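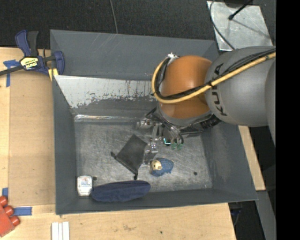
Large grey bin with sloping sides. The coating is worn on the slope below the back wall and the floor is scuffed.

About Sketholm

Sketholm supplies, repairs and recoats sloped-sided bins for sorting rooms, returns desks and packing halls. The company was set up by Emlyn Bowen in a unit at Sidgate and still works from the same address. The unit has since been extended twice, and the coating shop now takes up the whole of the rear bay.

What we handle

Our bins are used for mixed small goods: containers, pouches, figures, boxed parts and anything else that arrives without a fixed shape. Sloping walls bring these items down towards a flat floor, where they can be reached from above.

Two ranges are held in stock. Aler is the deep bin with a high back wall and a narrow front. Satti is the shallow version, 353 mm to the rim, and is normally fitted to a bench. Both are finished in slate grey as standard. Other colours are available on orders of 131 bins or more.

Wear and recoating

Most of the bins that pass through Sidgate are here for surface work. Wear usually starts on the slope under the back wall, where items and tools make contact most often. The coating thins, then lifts at the edge of the patch and exposes bare metal. Scratches near the rim and swirl marks on the floor are graded as cosmetic unless a fingertip catches on them.

Each bin is graded before any work is quoted:

Grade 1 — marks in the coating only. Cleaned and returned.
Grade 2 — bare metal on one panel. Panel stripped and recoated.
Grade 3 — bare metal on several panels, or a damaged crease. Full strip, crease dressed, full recoat.

Floors can be left uncoated at the customer's request. Many prefer this, as a bare floor is simpler to wipe down and does not shed flakes into the goods. Please state the choice on the job sheet; otherwise the floor is returned as received.

Capacity

The coating shop processes roughly 900 bins a year. August is kept for oven maintenance and no recoating is booked in that month, although repairs and stock orders continue.

Visiting

The trade counter at Sidgate opens at 8 am. Bins for grading should be brought empty and with any inserts removed. Loan bins are available in both ranges — ask at the counter when booking.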